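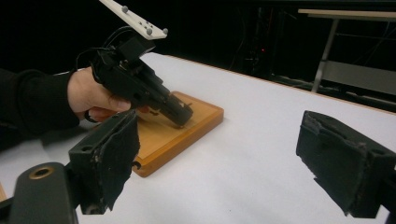
Sur la table blanche, un objet noir en forme de pistolet tenu au-dessus d'une planche en bois.

Accessoires de scène : le grand inventaire, encore

On nous promet donc, pour juillet, un registre unique des accessoires de théâtre partagés entre les compagnies de l'agglomération. Le projet s'appelle Godham et il est porté par Brândușa Pană, qui l'a présenté le mois dernier devant une salle plutôt conquise. Je l'étais moins.

L'idée se défend sur le papier. Chaque troupe déclare ce qu'elle possède, les autres consultent, réservent, empruntent. La première tranche compte déjà 797 fiches. J'en ai ouvert une trentaine au hasard et j'ai trouvé quatre fois « chaise ancienne », sans dimensions ni époque, et un « téléphone » dont on ignore s'il est à cadran. Pour monter une pièce située en 1982, cela change tout de même quelque chose.

Reste la question des armes factices, qui occupe à elle seule deux pages du règlement. Il faudra un local fermé, un responsable désigné par production et une signature à la sortie comme au retour. Très bien. Mais qui signe quand le régisseur est en tournée ? Delia Costache a posé la question, on lui a répondu que le cas serait « traité au fil de l'eau ». Je note que les compagnies sérieuses appliquent depuis longtemps des règles plus strictes que celles-là, et que les autres ne liront pas la page 2.

Quant au transport, mystère. Le prêt est gratuit, le déplacement reste à la charge de l'emprunteur, et il suffit d'avoir loué une fourgonnette pour un canapé Rosenthal (notre décor de l'an passé) pour savoir que l'achat d'occasion coûte parfois moins cher. Sombat Khunthong assure qu'une tournée commune de ramassage est à l'étude. Elle l'était déjà pour le précédent registre, celui qui a fermé avec 5 utilisateurs inscrits.

Les troupes intéressées peuvent envoyer leur liste à Ghazal Alipour avant le 11 avril 2026. Nous enverrons la nôtre, sans les costumes pour l'instant. On verra bien combien d'objets reviennent entiers.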